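Grollent Hand Brush Kit
Set-up and Use Guide
Section 4: Sweeping spilled pellets and granules from a worktop

This section covers dry spills of two materials together, such as brown pellets that have landed in a bed of pale granules. For powder finer than table salt, see Section 5. For liquids, do not use the brush at all.

The method was revised in October after owners of the earlier kit wrote in. Comments that changed a step are printed beside it.

4.1 What you need

The flat brush supplied with the kit, or any clean flat paintbrush with a full head of bristles
The Kolusard tray, or a stiff sheet of card folded up along three sides
A sieve that lets the granules through and holds back the pellets
Two lidded tubs, one for each material
A dry cloth

A brush with a wide head moves more material in each stroke, but it also throws it further if you hurry. The supplied brush has a hanging hole in the handle. Leave any loop of string off until the job is done, as it drags through the granules.

4.2 Before you start

1. Close windows and switch off any fan.

2. Check that the worktop is dry. Granules stick to a damp surface and the bristles will smear them along it.

3. Clear cups, papers and tools from the surface. Leave at least 300 mm of bare table on the side you will sweep towards.

4. Flick the bristles against your palm a few times over a bin. New brushes shed, and it is easier to lose the stray bristles now than to pick them out of the tub later.

5. Lay the brush down beside the spill, handle towards you and bristles pointing away. Left-handed users may want it on the other side.

CAUTION: Do not blow on the spill to tidy it. Fine granules can get into the eyes.

4.3 Dividing the spill

A large spill is easier to deal with in parts. Use the edge of the card to part it, and draw the two halves away from each other until a strip of clear table shows between them. The heaps need not be equal. A smaller one on the side you start from is useful, as it lets you get the feel of the brush before you move on to the larger one.

Do not heap the material up high. Pellets roll down the sides of a tall heap and travel a long way on a smooth table. A low, spread-out bed of granules holds them fairly well.

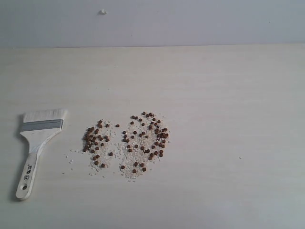 Consuelo Figueroa: I used to push everything together into one big mound first, and half the pellets ended up on the floor. Keeping two flat heaps has worked much better for me. I would add that the gap needs to be wider than the brush if you want to get in between them without knocking the second heap. The old guide didn't say so and I had to find that out for myself.

We agree with this, and the kit card now says the same. If your table is too small for a gap that wide, sweep the first heap away from the second and never towards it.

4.4 Sweeping

1. Hold the brush by the middle of the handle. Gripping it down at the metal band gives more force than you need and tires the hand.

2. Set the bristles on the table just outside the heap, on the side furthest from the tray. The tips should touch the surface and spread a little. If they bend over flat, you are pressing too hard.

3. Draw the brush towards the tray in one slow stroke. Keep the handle leaning slightly in the direction of travel so that the bristles trail behind it.

4. Lift the brush straight up at the end of the stroke. Do not flick it.

5. Return to the outside edge and repeat, working inwards a little each time.

6. When the heap is down to a thin layer, turn the brush so that the narrow side of the head leads. This picks up granules that the wide side rides over.

7. Deal with the second heap in the same way.

NOTE: The two materials do not move at the same rate. Pellets run ahead of the bristles and granules lag behind. This is normal. Shorter strokes keep them closer together — a hand's width is plenty.

CAUTION: Keep the metal band clear of the worktop. On painted or varnished surfaces it can leave a mark, and on bare wood it may lift the grain.

4.5 If the pellets scatter

Stop sweeping. Going after single pellets with the full width of the brush usually sends them further. Put the tray or card down as a barrier on the open side of the table, then bring the strays back one by one with a corner of the bristles. Once they are back on the granules they will generally stay put, and you can carry on from step 2 above.
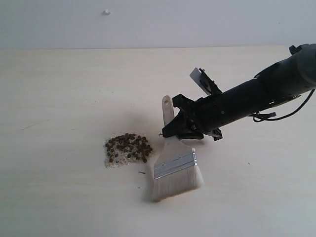 If they scatter a second time, the stroke is still too quick or the angle too low. Raise the handle until it is closer to upright and use only the tips. A steeper brush moves less material but has much better control over it, and for the last part of a spill that is what you want.

4.6 Lifting the material into the tray

1. Set the lip of the tray flat on the table and hold it there with your free hand.

2. Sweep the material over the lip in short strokes.

3. Draw the tray back by a finger's width. A thin line of granules will be left where the lip was.

4. Sweep up the line and draw back again. Repeat until no line is left.

5. Wipe the table with the dry cloth, always in one direction.

4.7 Separating and storing

Tip the tray into the sieve over the first tub and shake gently for 30 seconds. The granules go through and the pellets stay behind. Empty the pellets into the second tub. Broken pellets may pass through with the granules, and should be picked out by hand if it matters to you.

The supplied tubs hold 1000 ml each. Do not fill them to the brim, as the lids push down into the neck. Material meant for food, whether for people or pets, should be thrown away once it has been on a worktop.

4.8 Care of the brush

Tap the metal band against the side of a bin to free granules caught at the root of the bristles. If the brush needs washing, use lukewarm water and a drop of washing-up liquid, squeeze the bristles straight and hang the brush by its hole, head down. Do not stand it in water — the bare wood swells and the band works loose. Let it dry completely before the next use.

Replacement tubs and trays are listed in Section 7.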